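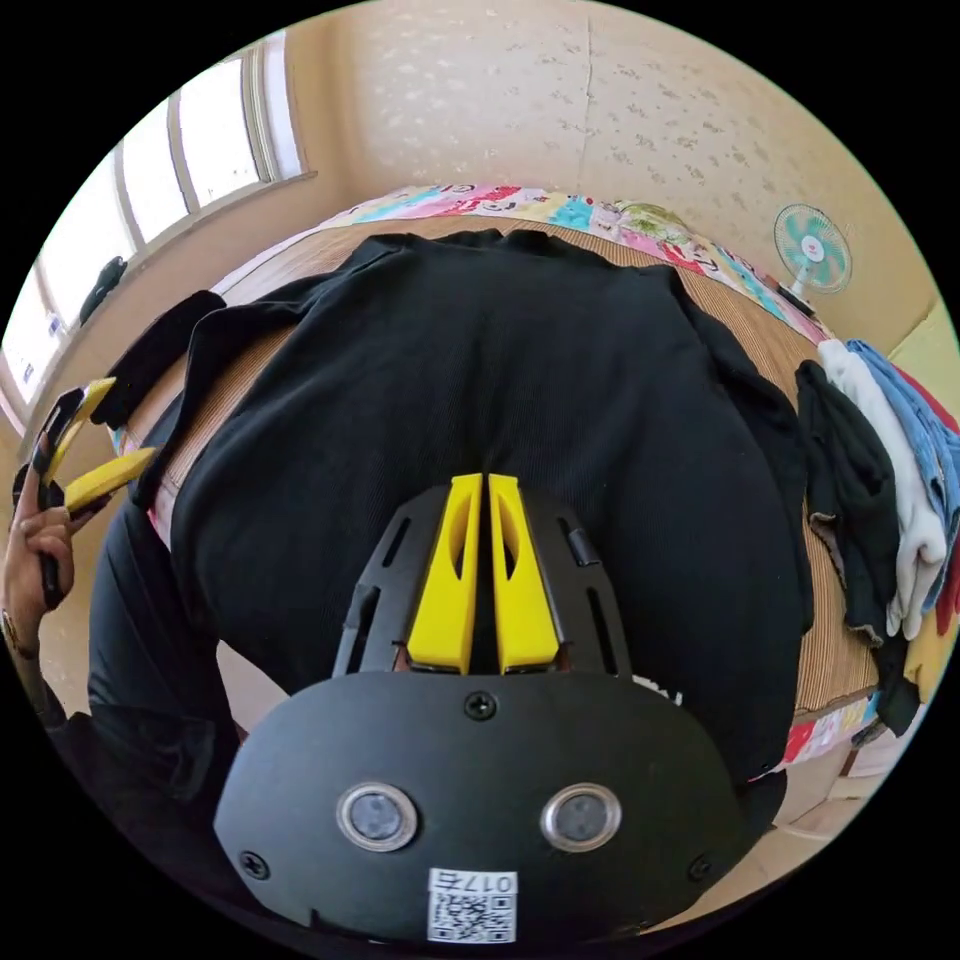 Review: the Gallach fabric shaver, after one bad winter of jumpers

26 Sep 2020

I own too much knitwear for a person who lives where I live. Gokthorpe gets perhaps nine properly cold weeks a year, and I dress for all fifty-two of them as if I'd been posted to a lighthouse. This has consequences, mostly under the arms.

Pilling is what happens when short fibres work their way out of the yarn and tangle up with each other. Soft wool does it worst, and wool blended with acrylic does it and then hangs on to the evidence, the acrylic being too strong to let the pills drop off. So the cheap jumper looks terrible by June and the expensive one looks terrible by May, but with a better class of fluff.

For years I used a disposable razor. It works, in the sense that a whipper snipper would work on a bonsai. I took the elbow out of a grey cardigan in 2017 and have been wearing it with the sleeves pushed up ever since.

The Gallach is a mains-powered shaver with a round head, a mesh guard and a little clear bin on the back for the fluff. It comes with a spare blade, a brush the size of a toothpick and an instruction leaflet that warns you in six languages against using it on your face. I bought mine at full price from the homewares place next to the chemist, having first put it back on the shelf twice.

What it does well

Flat knits. Lay the thing out on a bed or an ironing board, pull it smooth with your free hand and go in small circles without pressing. A front panel takes a few minutes. The noise changes as it clears, from a sort of gravelly chewing to a plain hum, and you learn to move on when you hear the hum. I did a merino crew neck, two school-run cardigans and the arms of the couch in one evening, and enjoyed it more than I've enjoyed most dinner parties.

The height ring has three settings. Start on the highest, whatever the leaflet says. The lowest is for suit fabric and people with steadier lives.

The cord is a virtue, too. My last one, a battery-powered Clonano, would start strong and then fade like a singer at a club gig, and a tired blade snags where a fast one cuts. My sister-in-law Ladan Jafarzadeh swears by hers, but she changes the batteries before they're flat, and I'm not built like that.

What it does badly

Ribbing. Cuffs and hems have ridges, and the head rides along the tops of them like a tyre over a cattle grid. You can stretch the rib with your fingers and get into the valleys, but that is also how you get a hole. I got a hole. It was a small one, at the left cuff, and I've turned the cuff up.

Mohair, angora, anything that's meant to be fuzzy. The shaver has no idea which fuzz you paid for.

Black. This isn't the machine's fault, but you can't see the pills properly on dark wool at night, so you do the whole front, feel very pleased with yourself, walk out into daylight and look like the underside of a rug. Do dark things near a window in the morning, then go over them with a damp hand.

The bin is also a disappointment. It's clipped on by two tabs with a grip I'd call ceremonial, and if you knock it you'll be wearing the lot again. Empty it early, over a sink.

The alternatives

A Pant comb costs next to nothing and has no moving parts. It's a strip of fine mesh on a handle, you drag it one way only, and it's lovely on cashmere and hopeless on anything tougher. I keep one in the drawer for scarves.

Danai Raptis, who does my alterations and has views, uses a pumice-like sweater stone on heavy coats and thinks electric shavers should require a licence. She has seen the cuff. She did say that washing knits inside out and drying them flat would spare me half the work, and she said it slowly, as you would to a Labrador.

Would I buy it again

Yes, in spite of the bin. It's made four jumpers respectable that were on their way to the op shop, and one that had been demoted to gardening has been allowed back inside. Spare blades are a separate purchase and the shop was out of them when I asked, with more due in October. If you've got the room in the drawer, get two.

Four stars. It loses one for the left cuff.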